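# Toast and a cold plate for one, on a small table

This page explains how to make a simple meal of toast, cold meat and greens, when the table is small and the toaster has to stand on it together with the plates. I wrote it first in January for the new people in our Zusdale house, and after some questions I have made it longer.

## What you need

- a toaster with the crumb tray emptied
- white bread, one or two slices
- cooked meat from the day before
- leafy greens and some pea pods
- two round plates, one for meat and one for vegetables
- one or two small dishes
- chopsticks or a fork, and a holder for them
- a cloth

The toaster should be 926 watts or near to it. The strong one from the Priedītis kitchen is 1200 and it burns thin bread on the middle setting, so with that one please turn the dial down by one number.

## 1. Put the toaster first

Choose the place for the toaster before you put anything else. It goes to the front of the table, near to your hand, and the plates go behind it and to the side. Look where the cable goes. It must not pass under a plate or across the place where you put your arm.

Do not hang anything over the slot. A cloth stays folded, at the far end of the table.

## 2. Prepare the greens

Wash the leaves in cold water and shake them well. Pull the string from the pea pods -- it comes off easily if you start from the stalk end. Put the pods in boiling water for two minutes, add the leaves for the last half minute, then pour everything into a sieve and run cold water over it.

Let it drip properly. Wet greens make a pool on the plate and later the toast drinks it.

## 3. Cut the meat

Take the meat from the fridge some 12 minutes before you eat. Cut it across the grain, in pieces you can pick up with chopsticks. Lay the pieces flat on their own plate. If you like something pickled with it, put it near the rim where it is easy to take.

## 4. Lay the table

Make a row along the back: the small dish, the holder with the chopsticks, the bottle, the meat, and the cloth last. The greens come a little in front of the row. I keep one small flat dish free for bones and crusts, and I put it at the right side, but left-handed people will want the opposite.

Tall things stand at the back. I learned this from Indrek Navickas, after I had knocked over the same bottle two evenings one after another.

## 5. Make the toast last

Toast becomes hard when it waits. Start it only when all the rest is on the table. For fresh white bread I use the middle setting, and for bread from the freezer one number more.

If the slice is short and does not come up enough, switch off at the wall, pull out the plug, and lift the lever a little by hand. Never use a knife or metal tongs. Wooden tongs are in the Nitum drawer, second from the top.

## After the meal

Unplug the toaster and leave it until it is cold. Then empty the crumbs and wipe the outside with a damp cloth, almost dry. Greens that are left can stay in the fridge until the next day, covered -- the meat also.
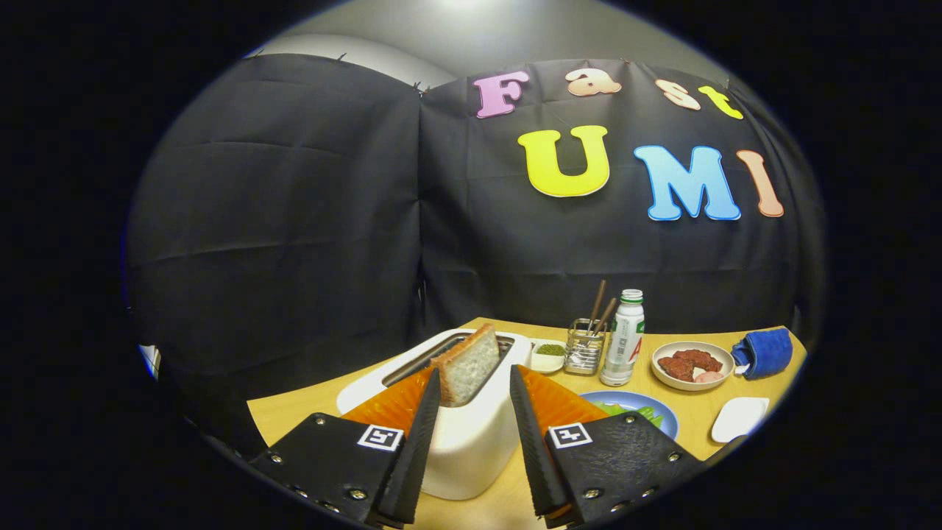

**Cirngate Supper Club** -- kitchen pages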